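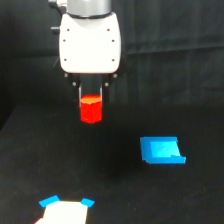
Parallel gripper holding the red cylinder over the black table, blue tray to the right.

Sargate lab visit: grippers, one arm, two cameras

Home | Reports | Visits | Bench notes | Contact

Print this page
E-mail this page

The Sargate test lab opened its doors for an afternoon in September, and I went mainly to see the gripper bench. The lab is on the second floor of the Fudmont building, past the loading dock, and the sign-in desk closes at 4 pm. Parking is at the rear.

The visit was in three parts: a short talk, the bench, and a look at the controller racks. The talk can be skipped. The bench had one arm set up, with a quick-change plate, and visitors could ask for any gripper on the shelf to be fitted. Changing over took the staff a few minutes each time, mostly spent on the cable.

The first unit was a two-finger parallel gripper in a white housing, with thin straight fingers. The test piece was a red cylinder, picked up standing and carried toward a blue open-topped tray. The black table and black cloth behind it are there for the cameras. The lab tried a grey bench top earlier in the year and had trouble separating the finger edges from the background.

Each gripper gets 300 cycles on the cylinder before the fingertips are inspected. The parallel unit had finished its run before we arrived, with three drops, all in the first 50 cycles and all put down to a grip width set too wide. After the width was corrected the count stayed at three. I would have liked to see the force log, but the logging machine was being updated.

The second unit was the Troken three-finger model. It centres a round part well, and the operator could place the cylinder off its mark by a good margin and still get a clean pick. It is also bulky. Going into the tray, the outer finger touched the wall twice while I was watching, and the program had to be given a higher approach. For round parts in open space I would choose it. For anything going into a box I would stay with two fingers.

The third was a suction cup from Softić. On the flat top of the cylinder it held without fault at low speed. At full speed the part swung on the cup and the arm had to wait for it to settle, so the cycle time was no better than the others. It was also the loudest thing in the room.

Cameras took up the rest of the bench time. The lab compares a fixed camera facing the table with one on the wrist. The fixed one covers the whole work area but loses the part when the arm is in front of it. The wrist one sees the part up to the last few centimetres and then sees mostly fingers. Over 394 trial picks with each, the lab found the fixed camera gave fewer missed picks and the wrist camera gave better final placing. They plan to run both. Glare is still a problem with either – the lights are strong, and pale surfaces wash out before the dark ones are properly exposed.

The controller racks were behind glass and we did not get long with them. Two were running the same pick program side by side. The older one stops the arm between moves, the newer one blends them. The staff quoted 3,597 hours on the older rack with its original power supply, and they are in no hurry to replace it.

A few practical points for anyone going to the next one. Closed shoes are required. Bring your own part if you have something awkward, but keep it under the size of a soup can. Questions about price are passed on to the suppliers. The handout has the cycle counts but leaves out the air pressure used for the suction test, which you will need to ask for.

I left at half past three with the fingertip inspection sheets still to read.

Print this page
E-mail this page

Related items
Quick-change plates: what fits what
Troken three-finger model, first look
Softić suction cups on curved parts
Fixed or wrist camera? Notes from the bench
Fudmont building: access and parking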